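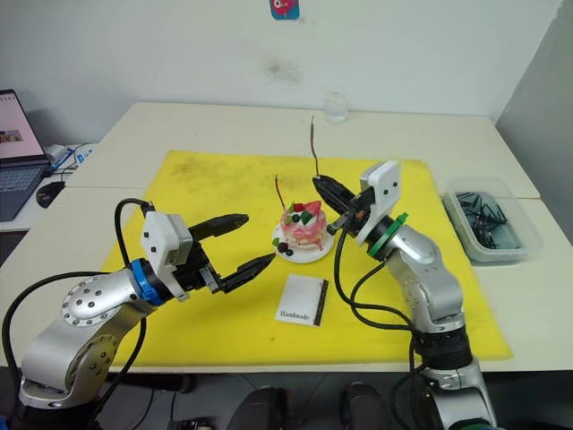

Kitchen boxes are my favorite part of getting an apartment ready for a newly arrived refugee family, and you can pack a really good one in an evening! Start with one deep pot, one frying pan, a sharp knife, a cutting board and a kettle, then add plates and cups for everyone plus 2 extra (guests come sooner than you'd think). Lay it all out before anything goes in the box. I love a bright yellow mat spread over most of a white table for this - a dark lid knob or a stray teaspoon shows up right away.

Wash everything, even things that came in the original packaging. Sticky price labels come off with cooking oil and a soft cloth. Leave it on for 5 minutes, wipe, then wash with dish soap.

Nest the pots with a dish towel between each one. The towels get used too, so pick nice ones! Plates travel best standing on edge, with a folded pillowcase down each side of the box. Our last load went to Usden over some terrible roads and every plate made it.

Go easy on the food. Rice, salt, sugar, tea and a plain oil are welcome nearly everywhere, but leave the spices to the cook. A grocery card tucked into the kettle is lovely.

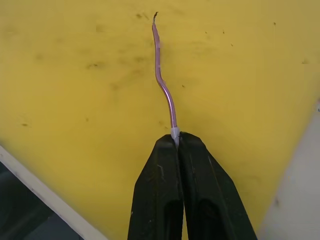
A reader in Pranditz wrote to say that her family's box came with three can openers and no big spoon, and that she stirred soup with a fork until Sunday. Please put in a big spoon! She also asked for lids that fit, and she's so right. Try every lid on its own pot, then tape it down with painter's tape, which peels off clean.

Write what's inside on two sides of the box, in the family's language if you can get help with it - simple drawings work well too.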